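Section 4: Item Records and Packaging Records

4.1 Before you start

The Skuststead stock server must be running and reachable from the workstation. The default port is 1848. If the port was changed during installation, enter the new value under Settings > Connection before opening the Items screen.

You need an account with Editor rights. Viewer accounts can open records but the Save button stays gray.

Print labels are covered in Section 6. The Bumden label printer does not have to be connected for any step in this section.

4.2 Creating an item record

1. Open Items and select New.
2. Type the item name. The limit is 40 characters, including spaces. Longer names are saved in full but are cut off on the label.
3. Select a category. Small goods such as key rings, charms, pins and patches go under Accessories, not under Misc. Items in Misc are left out of the monthly count sheet.
4. Enter the supplier code. For goods from Fosunetti, use the code on the packing slip. The invoice code has an extra leading digit and will be rejected.
5. Set the unit to Each, Pair or Pack. The unit cannot be changed after the first stock movement.
6. Enter the shelf location as aisle, bay, shelf, separated by periods.
7. Select Save. The record number appears in the upper right corner.

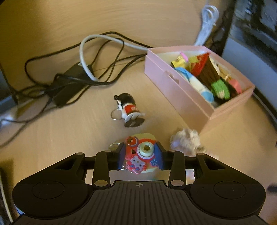

Figure 4-1. Accessories category: keychain charm, camera shape.

Note: The record number is not the barcode. A barcode is assigned only when the first label is printed. If the item arrives with its own barcode, scan it into the External Code field and leave the Barcode field blank.

Caution: Do not use Copy Record for items that differ only in color. Copied records share a reorder level, and a sale of one will trigger a reorder on both. Use Variants (4.5).

4.3 Reorder levels

1. Open the item record and select the Stock tab.
2. Enter the minimum quantity. A value of 0 turns reordering off for that item.
3. Enter the reorder quantity. This must be a multiple of the supplier's pack size.
4. Select Apply.

Changes reach the other workstations within 60 seconds. If a second user has the same record open, that user sees a yellow bar and must reload before saving.

4.4 Creating a packaging record

Boxes, bags and mailers are held separately from items for sale. They have no selling price and do not appear in the shop view.

1. Open Packaging and select New.
2. Select a type: Mailer, Carton, Gift Box or Bag.
3. Enter inside dimensions, not outside. For a box with a separate lid, measure the base.
4. Enter the empty weight with the lid included. Ribbon and tissue are entered as their own records.
5. Under Printing, select Plain or Printed. For a printed box, type the wording exactly as it appears, in the original script.
6. Select Save.

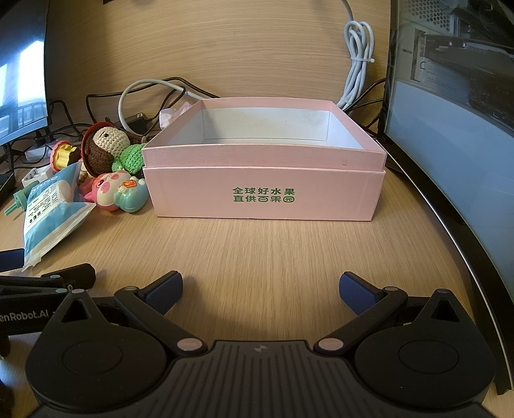 Figure 4-2. Type: Gift Box. Pink cardboard, printed in green on the front, shown open.

Note: The Wording field accepts Chinese, Cyrillic and Arabic text. If the characters show as empty squares, install the language fonts from the Hafþórsson font pack and restart the client.

4.5 Importing records in bulk

1. Save the spreadsheet as CSV with UTF-8 encoding.
2. Select Tools > Import and choose Items or Packaging. The two cannot be mixed in one file.
3. Match the column headings and select Check.
4. Correct any rows marked in red, then select Import.

A single file may hold up to 200 rows. Split larger lists.

Caution: Import overwrites shelf locations without asking. Run a backup first.

4.6 Variants

1. Open the parent record and select Variants > Add.
2. Enter the color or size.
3. Set a reorder level for each variant.
4. Select Save.

Section maintained by Tanvir Weerasinghe. Last changed in July: import limits (4.5).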